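Where Does Wood Get Its Stripes?

Look closely at a wooden table, a pencil, or an old floor and you will probably find lines running through it. Some are straight. Some bend around a dark spot like water going around a rock. These lines are called the grain, and they were there long before anyone cut the wood. To understand them, you have to start with a living tree.

How a tree grows wider

A tree grows in two ways. It gets taller from the tips of its branches, and it gets wider just under its bark. If you hammered a nail into a trunk at the height of your knee and came back years later, the nail would still be at the same height. The trunk around it would be fatter.

The part that makes the trunk wider is a very thin layer called the cambium. You say it like this: KAM-bee-um. It makes new bark on its outer side and new wood on its inner side. Most of the new wood is made of tiny tubes. They carry water from the roots up to the leaves, and nearly all of them point up and down the trunk.

Light wood and dark wood

In places with a cold winter and a warm summer, a tree grows quickly in spring. The tubes it makes then are wide, with thin walls, and this wood usually looks pale. Later in the summer the tree slows down. The new tubes are narrow, with thick walls, and the wood looks darker. In winter it stops making wood until spring comes back.

One pale band and one dark band together make one year. On a tree stump they look like circles inside circles, and we call them growth rings. A stump with 12 rings came from a tree that was cut when it was about that many years old. A wide ring often means the tree had plenty of rain and sunshine. A narrow ring can mean a dry year, or a year when insects ate the leaves.

In parts of the world that are warm all year, some trees don't make clear rings at all.

From rings to lines

A tabletop has lines instead of circles because of the way the log was cut. Think of a rolled-up towel. If you look at the end of the roll, you see a spiral. If you could slice the roll from one end to the other, you would see long stripes. A log works in a similar way. When a saw cuts along its length, the rings show up as streaks.
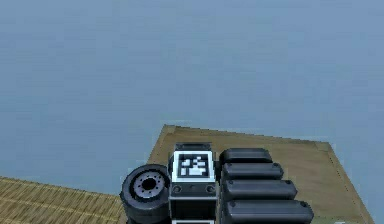
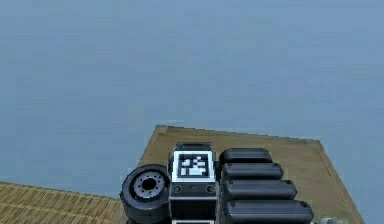
A light brown wooden tabletop with faint streaks and a darker raised rim.

Carpenters have names for the different cuts. If the log is sliced straight through, like a loaf of bread lying on its side, most of the boards are called plain-sawn. They often have pointed arches down the middle. If the log is first cut into quarters, the boards are called quarter-sawn, and their lines are straighter and closer together. Quarter-sawing takes more work and wastes more wood, so these boards usually cost more.

What is a knot?

A knot is the place where a branch used to join the trunk. As the trunk got wider, it grew around the bottom of the branch. The grain has to go around it too, and that makes the curved lines. Knots are harder than the wood next to them and can be difficult to saw.

Why grain matters

Wood splits easily along the grain and is much harder to break across it. That is why a person chopping firewood stands the log on its end and hits the top – the axe pushes the tubes apart and doesn't have to cut through them.

Grain also changes how wood moves. When the air is damp, a board takes in water and swells. Most of the swelling is across the board, and its length hardly changes. A wooden door may stick in June and open easily in winter.

Try it yourself

You need 2 flat wooden craft sticks, a magnifying glass, and a grown-up.

Look at the first stick through the magnifying glass and find the lines. They should run the long way. Draw what you see.

Ask the grown-up to snap the second stick in the middle. Look at the broken ends. You will probably see splinters, and most of them will point the same way as the lines.

Words to know

Cambium: the thin layer under the bark where a tree makes new wood and new bark.

Grain: the direction of the tubes in wood, and the pattern of lines they make.

Growth ring: the wood a tree makes in one growing season.

Knot: the place in a piece of wood where a branch once grew.

Written by Lorna Ocampo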